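3. Collecting the examples

I'll be upfront that this is the part of the project I enjoyed most, and also the part I'd do differently if I had the year again. The learning side (Section 4) is pretty standard. We took a policy that other people already trust, left most of its settings alone, and fed it what we had. So nearly everything interesting in our results comes from what went into the pile, and I want to spend some time on how the pile got made.

3.1 The simulated worktop

All of our examples come from Wastham, our simulated room. It's a small place as these things go. There's a tiled surface, a few pieces of wood, an arm with a two-finger gripper, and past the edge of the tiles there is nothing at all, just the dark background color the renderer fills in when it has nothing to draw. I'd meant to put walls in. I even drew some, way back in October, and then we found that the walls slowed down rendering enough that Nomvula Motaung (who ran most of the sessions and has far more patience than I do) asked me very politely to take them out again. So out they went!

The tasks are all variations on the same thing: bring the gripper to a piece of wood, close on it, lift it, and set it down somewhere else. We picked wood because long thin pieces are a pain to grasp well. If you take one too near the end it tips, and if you come in at the wrong angle the fingers land on top of it and the whole thing skids off. A cube forgives you. A stick really doesn't, and we wanted examples in which the person driving had to make a choice about where to go in.

3.2 Driving the arm

A person drives the arm with a handheld controller while watching two views, one from the side and one from the wrist. Everything gets logged: the joint angles, the finger opening, the controller input, and the wrist view. The side view is there for the driver's comfort only and the policy never sees it. I argued for keeping it in the training set and lost, and I now think I was wrong, for reasons that have to do with how badly it transferred in our first pilot on the Mrema arm.

We had 18 drivers. Some had driven an arm before, most hadn't, and we gave everybody the same short warm-up before we started keeping anything. Our target was 2000 attempts. We ended up with 1921, which was close enough that we stopped there, partly since the last few sessions had gotten very samey. People get good at this fast, and once they're good they all start to do the same smooth swoop down to the middle of the stick. That's lovely to watch and not much use as training data after the first few hundred. If I were starting over I'd collect fewer attempts from each driver and bring in more drivers.

One rule we set early was that a driver could never restart an attempt just because it was going badly. If you fumbled, you fixed it or you ran out the clock. This annoyed people (me included, when it was my turn). But a fumble with a recovery shows the policy how to get out of trouble, and we don't know another way to get that.

3.3 Sorting what we kept

Sorting was done in Clondthorpe, the little browser tool we wrote for flipping through wrist views quickly. Each attempt got a label from one person, and anything that person wasn't sure of went to a second. We dropped 348 attempts in all. Most of those were logging problems, where the controller input and the wrist view had drifted apart and we couldn't line them back up. A smaller share were attempts in which the driver never got near the wood, usually someone's very first go.

The arguments we had over sorting were nearly all about one question, and it's a question I haven't seen written about much: what do you do with the parts of an attempt where there isn't anything useful in the wrist view? Figure 2 has two wrist views from the simulated worktop.
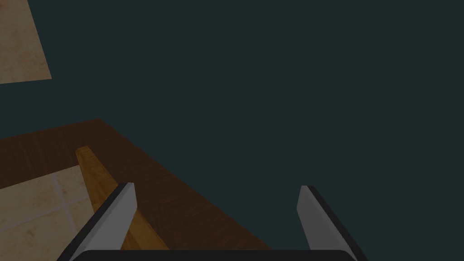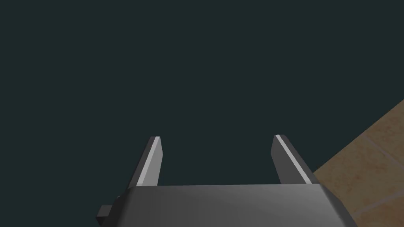
Figure 2. Two wrist views, both with the gripper open. First view: a stick and a brown board at lower left. Second view: tiles at lower right only.

My own first instinct was to trim all such stretches off. They're boring, they take up space, and a policy that trains on lots of plain background might well learn that plain background is a fine thing to be looking at. We did trim them in our first run, and the policy was great as long as it started near the wood and completely lost when it didn't. Take the second view in Figure 2: the only thing there besides the gripper and the dark is a wedge of tan tiles down in the right corner, with a thin pale grout line running across it. A person gets quite a lot from that wedge, because the slant of the edge and the line tell you which way the worktop lies. If the training set has no views like it, the policy has no reason to learn to use them. So we put those stretches back, every one of them, but gave them less weight in the loss, and the lost-at-the-start problem got a good deal better (numbers in Section 5).

The first view is a different sort of headache. There's wood in it, so nobody wanted to trim it, but we went back and forth over how to label views of that kind. The left finger hides part of the stick, and if you only look at a single view, you might easily think the gripper is further along with the job than it is. Both of our labelers marked views like this as "at the object" in the early batches. We later changed the label to "over the object" and kept "at" for attempts where the log showed the fingers starting to close. It sounds fussy, I know! But the policy had been closing early on our test set, and relabeling helped with that more than any change I made to the network.

3.4 What we'd warn you about

Two smaller things, for anyone who wants to repeat this. The wood textures in Wastham come from a small set, and a light stick on a dark board is about as easy as it gets to pick out. We didn't test dark on dark until far too late. We also used the same tile material everywhere, and I suspect the policy leans on the grout lines more than it should. When we moved to Sokel, our second simulated room, which has a plain painted bench, success dropped before we added any new examples from there. Section 5.2 has the full breakdown, along with the runs where we mixed the two rooms together.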